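Gonditton gripper sets: README for the purchasing and spares folder

Last edited Fri 18 September

What's in this folder

This folder holds the costing sheet, the parts list and the recording index we use to plan gripper purchases for the Gonditton desk-tidying work. The recordings are short and cover picking up and placing flat items at a desk organizer. They are kept with the budget so that whoever signs off the order can see what the fingers and pads are used for.

Current stock

We own 2 hand-held grippers, both bought through Inley. The plan for next year adds 2 more, plus enough finger pads to keep all of them running. Pads are the main running cost and are budgeted on their own line.

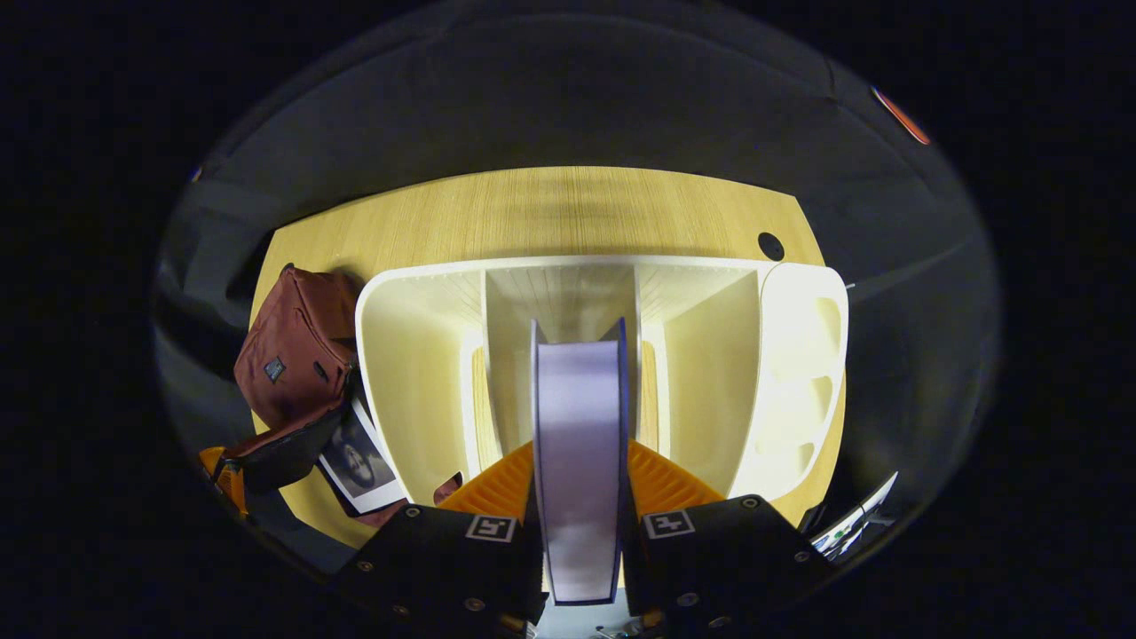
Thin, upright items are the bulk of the index, so please don't price the smooth pads as a substitute. Haberkorn quoted for those in June and the quote is still in the folder, marked declined. Ribbed pads only.

Files

costs.csv - one row per part, prices in dollars before tax
parts.csv - supplier, part number, lead time in days
index.csv - one row per recording, 2668 rows
quotes/ - PDFs from Inley, Haberkorn and Mistis

Known gaps

Freight is missing from the Mistis quote. Lead time for printed finger blocks is entered as 28 days, but that was for a single set - check before ordering more. Marker labels are in costs.csv under consumables, and spare screws are not listed at all.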